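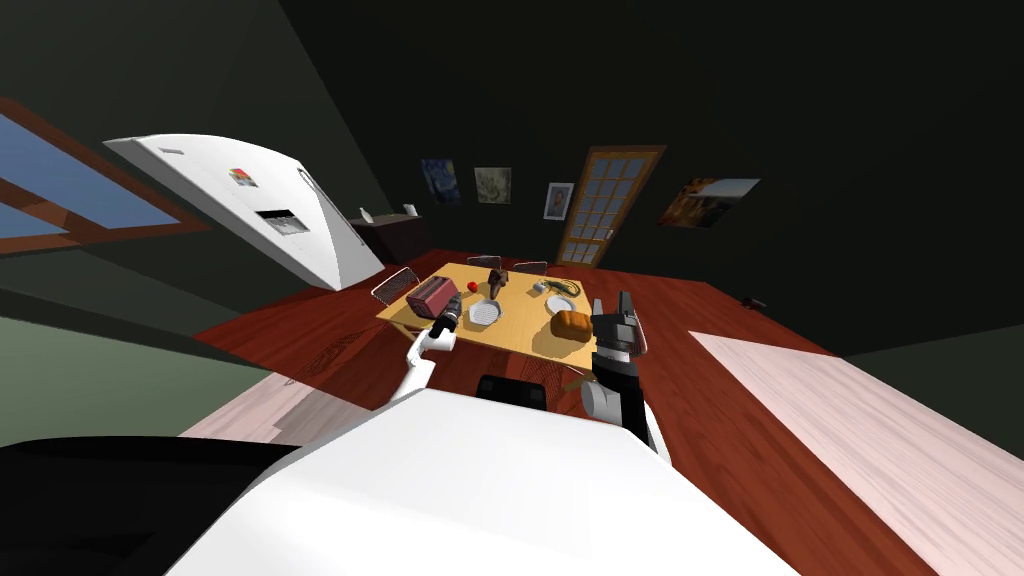 Vol. 7, p. 81

Novulport Open Studios

Novulport Open Studios is a yearly art weekend in the harbor town of Novulport, when painters, printmakers and potters open their workrooms to anybody who wanders in. I've been going for years and I wrote this entry for the town encyclopedia, so forgive me if I gush a bit!

It grew out of a shared print shop on Skirnevero Street, where two etchers left the door open one Friday in September and kept getting visitors. The next year seven studios joined in. These days there are 22 on the map, most of them in the old Melnychuk rope works (go up the back stairs, the front ones are murder on the knees).

The work is all over the place — big seascapes, tiny linocuts, a lot of salt-glazed mugs. I like the printmakers best, mainly for the smell of the ink, and a few will let you pull a sheet yourself. Entry is free and prices are up to the artists.

A short film about the weekend, called Jomow, was shot inside the rope works and gets screened on the opening night. It has no narration, just presses and brushes and people muttering to themselves, and I've watched it more times than I should admit. See also: Skirnevero Street; Melnychuk rope works.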